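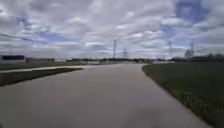
August 31, 2018
By Wilfredo Bañez

I have spent most of this summer swapping cameras and controllers on a little path-following rover, and I've come around to an opinion that will annoy my friends: we all buy too much camera and too little controller.

My first setup was the Pralden, a wide lens unit that bows the horizon a bit at the edges. I loved it right away. A path bending off into the distance, grass on either side, lots of sky, and it takes in the lot! Then I got greedy and put on the Walon, which cost me a whole lot more and has a much sharper picture. I logged 1,597 turns of the control loop on each one, sat down with coffee, and went looking for the big improvement.

There wasn't much of one. The rover needs to know where gray stops and green starts, and a soft picture tells it that well enough. Half of what either camera sees is clouds anyway (very nice clouds, no use to a steering program).
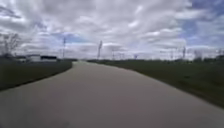
So which part should you spend your money on first? The controller, because a late answer from a great camera steers worse than a quick answer from a plain one.

I found that out with the Nigam board. Same wide lens, same wheels, same tired batteries, and the weaving I'd been blaming on the picture for weeks just about went away. My old board was taking roughly 261 milliseconds to make up its mind. On a straight stretch you'd never notice. On a gentle bend the rover would drift toward the grass, panic, and come swinging back like a shopping cart with a bad wheel.

I do have one gripe with the Nigam, and it's the connectors. I have redone mine nine times. They're tiny, they pop loose, and the manual shows them upside down.

People on the Skivotdale list tell me sharp cameras matter once you want to spot things far off, like a pole or a tower on the skyline. Fine, sure. If that's your project, go buy the Walon. Mine is going back in its box until March.

Search this site Go

Comments (3)

dot_matrix_ray: What lens height are you running? Mine washes out gray on gray if I mount it too low.

Pell: Disagree about the Walon, but you're dead right on those connectors. Hot glue.

gravelhound: 4,000 loops on my old board and it still weaves. Guess I'm shopping for a Nigam.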